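Bench tips: picking up cloth with a two-finger gripper

Shop notes, Rindham. Updated Dec 19, 2020

Quick page, typed between runs. We've been swapping fingers and cameras on the small arm since October and people keep asking which combo to buy for soft stuff. Depends. Read the tips first, most of the trouble is setup and not the gripper.

What we compared

Stirkton fingers, smooth rubber pads. Mertens fingers, textured face. Same arm, same wrist camera, same controller (the Duvau, older firmware). 41 tries per set on shirts, tea towels, one fleece blanket that sheds everywhere. Blanket results thrown out, more on that below.

Short version: textured wins on cloth. Smooth is nicer on jars and mugs. If you can only afford one set get the textured and stick a bit of silicone tape over it for glass.

Tip: go for an edge, not the middle

Flat cloth is the worst. Fingers just skate. Ruck it up first, by hand if you're only testing, and give the arm a fold to bite. Come in low and open wide.

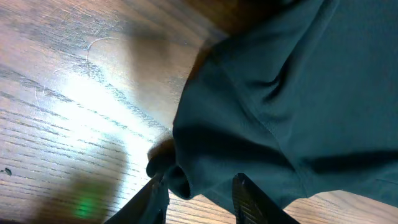

Opening width matters more than grip force. Start with the fingers a good deal further apart than the cloth looks thick, then close slow. A rolled edge like the one on the teal cloth there is what you want between the tips, lots to grab. Too narrow and the tips push the roll away in front of them, and you chase it across the table all afternoon. Force we left at 4 on the controller dial. Tried 10 once, left marks on a good shirt. Don't.

Tip: sort your lamp before you touch the camera settings

Varnished wood throws glare right back up at a wrist camera. We lost most of a morning fiddling with exposure when the fix was moving the lamp. Put it off to the side, low, and hang a bit of baking paper over it. Cheap and it works. If you can't move the lamp, an old tablecloth under the work does the job, any matte colour that isnt the colour of what you're picking up.

Lock the exposure after that. Auto exposure hunts every time the arm's own shadow comes across and then dark cloth goes to mush. Dark green, navy, black, all bad for this. Test with your darkest shirt first. If the camera can find folds in that it'll manage the rest.

Tip: clean the fingers

Textured faces fill up with lint. You wont notice until the grip starts slipping and you blame the controller. Old toothbrush, dry, every 10 tries or so. Rubbing alcohol on the smooth pads only, it left the textured ones tacky. This is what killed the blanket test, fluff in everything.

Tip: check under the cloth before you close

Easy to get fingertips level with the hem and think you're set when you're still a bit high or low. Stop the arm at the hem. Look at the camera view, look from the side too, get right down at table height. Then close. Saves the tips from scraping the table, which we did twice, and it's a nice old table.

Slow approach for the last 2 cm. The Duvau lets you set a seperate speed for that part, it's buried under the motion menu. Half speed is fine. With the controller on full the whole arm rings a bit when it stops and the cloth swings.

For thick cotton aim at a gathered spot, one with a crease folded in on itself. More layers, better bite.

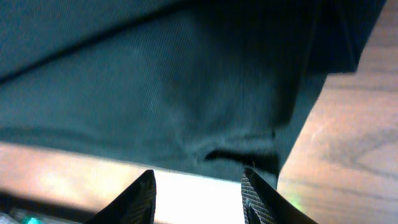

Tip: seams are your friend, mostly

A seam gives the textured pads something to catch on. But if the finger lands half on and half off it the cloth twists as it lifts. Either square on the seam or well clear. Buttons, keep away altogether. Same with zips.

Tip: write down your misses

We didn't for the first week and had to redo the lot. Note which finger set, which cloth, where the lamp was. Pencil on the back of an envelope is plenty.

Still to do

Longer fingers from Stirkton, on order, no idea when. Second camera on a stand so we can quit crouching beside the table. Wet tea towels, if the wiring gets covered properly first. Will add the numbers for those here when they're done.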